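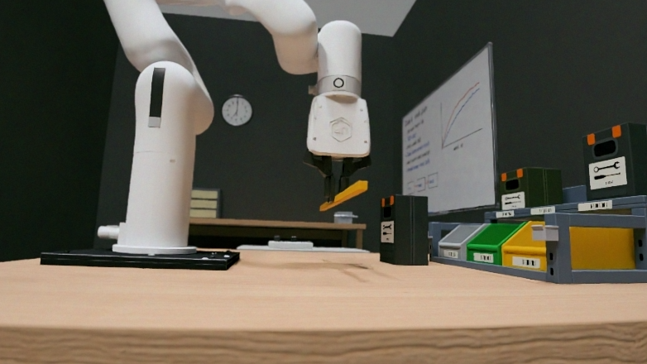

3.2 Setting and sample

The study was carried out in Kolledgate, a former mill district that now has a mix of rented apartments, small shops and two primary schools. Household food waste has been collected separately in the district since the service was extended there by Blöndal, the contractor that also handles paper and glass. Residents are given a small kitchen bin and a roll of paper liners, and they carry the full liners to a shared container in the yard or on the street.

We drew the sample from the contractor's address list, which held 3203 households at the time. A letter went to 500 of them, chosen at random within each collection route. Of those who answered, 80 met the conditions for taking part: they cooked at home on most days, they had lived at the address for a full year, and no one in the household worked in waste collection. Students in shared housing were left out, as earlier work by Reddy and Grímsdóttir found that they often could not say who had thrown what away.

3.3 Kitchen diaries

Each household kept a diary for two weeks in October. The diary was a printed booklet with one page per day. On each page the person who cooked wrote down what had been thrown out, whether it had been cooked, and the main reason. Reasons were given in the person's own words and coded later. Figure 2 shows how the codes were grouped.

Figure 2. Grouping of stated reasons for discarding food. Left column: reasons tied to storage. Middle column: reasons tied to portion size. Right column: reasons tied to date labels.

Coding was done separately by Birthe Juhl and Oluf Oddsson. Where they disagreed, the entry was read again by both and discussed. Most disagreements concerned bread. One coder had treated "went hard" as a storage problem, while the other had placed it under portion size when the same page mentioned a large loaf. We settled on storage unless the writer said outright that too much had been bought.

Entries that gave no reason were kept in the weight totals but left out of the figure. Coffee grounds, peel and bones were recorded on a separate line and are not treated as avoidable waste.

3.4 Weighing

Diaries are known to understate waste, partly through forgetting and partly because people change their habits when they write them down. We therefore weighed the liners as well. Households left them in a labeled crate outside the door on the evening before collection, and Ingvar Juhl recorded the weights the next morning with a hanging scale. Liners that had split were weighed together with the crate and the weight of the crate was subtracted.

Rain was a problem in the second week. Wet liners gave high readings on the two routes nearest the river, where the crates stood in open stairwells. These readings were marked in the data and the analysis in Section 4 was run both with and without them. The order of the three groups of reasons was the same in both cases, though the gap between storage and portion size became smaller when the wet readings were removed.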